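To: members-list
Subject: Re: Change to the settlement account for foreign currency payments

Dear members,

The message copied at the foot of this one has drawn a number of replies, many of them asking the same things. The reply below is sent to the whole list so that every member firm works from the same wording. Please pass it to whoever in your office approves outgoing payments.
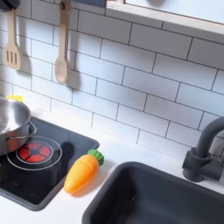
Camacho
Secretary, Payments and Currency Desk
Zokari Mutual Exchange Association

The change applies to payments made in a currency other than the one in which your account with the Association is held. Payments in your own account currency are not affected, and neither are fees, refunds or the annual subscription.

Until the end of April, foreign currency payments were settled through the pooled account at Disar. A member sent an instruction, the Association bought the currency in bulk at the close of the business day, and the cost was shared among all members who had sent instructions that day. The method was simple to run, but it left a member who gave an instruction in the morning without a firm rate until the evening. In a quiet market the difference was small. In the past year it has at times been large enough for members to complain, and the Desk accepts that the complaints were fair.

From May, each instruction is priced on its own. When an instruction is entered, the system returns a rate and holds it for 5 minutes. If the member confirms within that time, the rate is fixed and the amount to be taken from the account is known to the last cent. If the member does not confirm, the quote lapses and nothing is taken. A new quote may be requested at once, although it may differ from the first.

Instructions must be confirmed before 3 p.m. to be sent the same day. An instruction confirmed after that time keeps its rate but is sent on the next business day. Members paying suppliers in places with an earlier banking day should allow for this. The Desk cannot recall an instruction once it has been confirmed, and a request to cancel will be treated as a request to sell the currency back at the rate then available.

Several members have asked about charges. Under the pooled method there was no separate charge; the cost of running the account was recovered through the spread between the buying rate and the rate passed on. Under the new method the spread is narrower and a flat charge is shown on a line of its own. Members who send a few large payments will in most cases pay less than before. Members who send many small ones may pay more, and they are encouraged to combine invoices to the same supplier where the terms of those invoices allow it. The full schedule is set out in Form 507, which replaces all earlier schedules.

Form 507 must also be signed and returned by any firm that wishes to go on making foreign currency payments. It should be signed by a person already named on the account mandate. A form signed by anyone else will be sent back, and the firm's access to foreign currency payments will be held until a correct form arrives. Firms that have changed their signatories during the past year should check that the mandate held by the Association is current before they sign.
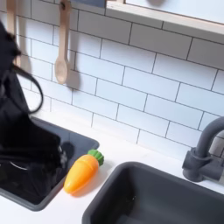 What happens to a balance still held in the pooled account?

Any balance is moved to the member's own currency account at the closing rate for the last business day of April, and the amount is shown on the May statement under code 1244.

On the matter of forward contracts, the position is as follows. Contracts agreed before the change stand on their original terms and will be settled on their original dates. They do not need to be signed again. New forward contracts may be requested from the Desk in writing for a period of up to 3 months. Longer periods were offered under the old arrangement, but they were little used and the bank at Disar no longer quotes for them on terms the Association is willing to pass on. The question will be looked at again when the annual review of banking services takes place.

Members have also asked whether the Association sets the exchange rate. The rate quoted to members is based on the market rate at the time the quote is requested, with the spread given in Form 507 added to it. The Association does not publish a daily rate of its own. The reference rates issued by central banks are useful for accounts and tax purposes, but they are recorded at a fixed time and are not rates at which a payment can be made. A difference between a reference rate and the rate on your payment advice is therefore to be expected and does not by itself point to an error.

If you do believe that an error has been made, write to the Desk with the payment reference, the time at which the quote was confirmed and the rate you expected to see. Please do not send full account numbers to this list. Messages sent here go to every subscriber, and two replies to the earlier notice contained details that should have been kept private. Those replies have been removed from the archive, and the firms that sent them have been told.

Firms that keep their books through the Vullari ledger package will need to change one setting before importing the May statement. The package treats the flat charge as part of the payment unless it is told otherwise, and the supplier's balance will then not agree with the invoice. The setting is found under bank rules, in the section for charges. Firms using other packages should ask their supplier how a charge on a separate line is handled.

Replies on points not dealt with above may be sent to the Desk directly.

Camacho
Secretary, Payments and Currency Desk

----- Earlier message -----
From: Payments and Currency Desk
To: members-list
Subject: Change to the settlement account for foreign currency payments

> Dear members,
>
> The Association gives notice that the pooled account at Disar
> will close to new instructions at the end of April. Foreign
> currency payments made after that time will be priced one by
> one at the moment of instruction.
>
> A new schedule of charges has been prepared and will be sent
> to each firm at its registered address. Firms that wish to go
> on making foreign currency payments should sign and return
> the form that comes with it.
>
> Standing instructions in a foreign currency will not be
> carried over. Each firm should make a list of its standing
> instructions now and enter them again once its form has been
> accepted. The Desk is not able to do this on a member's
> behalf.
>
> Questions may be sent in reply to this notice.
>
> Payments and Currency Desk
> Zokari Mutual Exchange Association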